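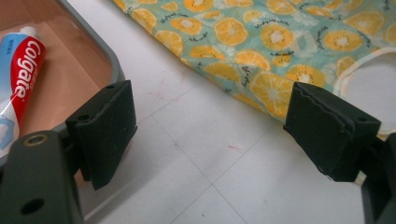

4.2 What happened at the open day

We ran the handheld grippers in public for the first time on a Saturday in October, at the Kirkula open day in Clolcombe. Anju Dhillon and I had set up two tables (one more than the hall people wanted to give us!) and we let anybody who walked up try picking things and putting them down again. By closing time we had 47 visitors on the sign-up sheet, which was way more than we'd planned for, and Pascal Rieger spent most of the afternoon swapping batteries.

We kept the objects to ordinary household stuff, the kind of thing you'd find in a bathroom or kitchen drawer. Figure 3 shows the fingers open over the table, with the tray and a tube of Colgate on one side and the fruit-print fabric next to it. I'd been nervous about the fabric. In the lab we always lay cloth out the same way, and visitors don't do that, they just drop it wherever! Kha Ung argued for leaving it exactly as people left it, and I'm glad we listened, even though it made labeling a pain later on.

Kids were the best testers by far. They went in from odd angles, squeezed too early, laughed, and went again. Adults tended to stop and ask us if they were doing it right (we'd agreed beforehand to say "however you like"). Jannik Kleinschmidt kept notes on who asked for help, and those notes feed into the comparison in Section 5.

Figure 3. Handheld gripper above the open-day table, fingers apart, with the tray and the printed fabric.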